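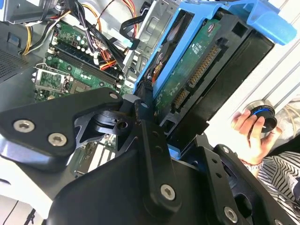 A hard drive in a blue plastic caddy, with an open desktop case under it.

Vistemer Ellia women's soccer cleat, firm ground – review after one season
By Anjani Lumbantobing

I play left back in a Sunday league for women, and I also train one evening each week. For many years I bought men's or boys' cleats, as most of my teammates did. The length was always correct and the rest was always wrong: too much room in the heel, too high over the arch. I used two pairs of socks and I believed that blisters are simply a part of this sport.

The Ellia is made by Vistemer on a women's last, so the heel is narrower and the instep is lower. I bought my pair in April with my own money, size 7, and I have now played 600 minutes of league matches in them, plus all the training.

Fit
My foot is average in width, maybe a little wide at the toes. In the Ellia my heel stays where it should be, even when I turn quickly to follow a winger. It was the first thing I noticed, and it is still the thing I like most. The toe box is more generous than it looks from above. A teammate with very narrow feet tried my pair and she could move her toes from side to side, so for her I would not recommend it.

The tongue is separate and padded. It moves to the outside during the first half, always on the right shoe and never on the left. I pull it back at halftime. One small loop for the laces would solve this problem and I don't understand why it is missing.

Order your normal size. I first ordered half a size up, following the size chart on the website, and I had to send them back. The exchange took nine days and I paid the postage myself.

Weight and feel
One shoe is 290 grams on my kitchen scale, with laces and insole. Today this is heavy. My previous pair, the Charbonneau, felt like slippers in comparison, and for the first two weeks I thought I had made a mistake. Then I stopped noticing it. If you are a fast forward and you live from your first three steps, you will perhaps notice it longer than me.

The upper is synthetic and rather thick at the front. You feel the ball less when you receive a soft pass. On the other side, when somebody steps on your foot, you feel that less also, and in our league this happens often. Crosses and long passes are good, the surface is a bit rough and it holds the ball for a moment.

Studs and grip
The studs are conical in the front and longer, flatter at the heel. On dry natural grass I have no complaint at all. On wet grass in October I slipped two times in one match, both times when I was running backward. On artificial grass I used them only once, for a friendly match, and my knees were not happy the next morning. Vistemer says firm ground only, and one should respect it. The stud pattern lets me turn without the feeling that my foot is locked to the ground, and for me, after an old knee injury, that is worth more than a little extra grip.

The insole
This is the weak part. It is thin, it is not glued well, and after one month it came out together with my sock. I replaced it with a Flara insole that I already had from my running shoes, cut a little at the toe. With it the shoe is truly comfortable for 90 minutes. Without it my heels were sore on hard pitches in August. For the price of these cleats you should not need to buy a second insole.

Durability
After the season the sole is still attached everywhere. There is a crease across the left toe where the color has come off, and the inside lining has a small hole behind the right heel. All the studs are worn, the outside ones more. I clean them with a brush and cold water and I let them dry with newspaper inside, never on the heater. I expect that they will survive the spring half of the next season, maybe not longer.

What other buyers say
On the shop page where I ordered there were 1,258 ratings when I last looked. Many of them talk about the same insole, so I am not the only one. Several people complain that the white version turns yellow. I have the dark green and I cannot say anything about that.

Good: heel fit, room for the toes, protection, turning on dry grass
Less good: insole, tongue that moves, weight, wet grass
Who it is for: defenders and midfielders with normal or slightly wide feet, who play mostly on natural grass
Who should look for something else: very narrow feet, players on artificial grass

I would buy the Ellia again, but in the sale, and I would put the new insole in before the first training. My rating is four stars of five. With a better insole and a loop on the tongue I would give the fifth one.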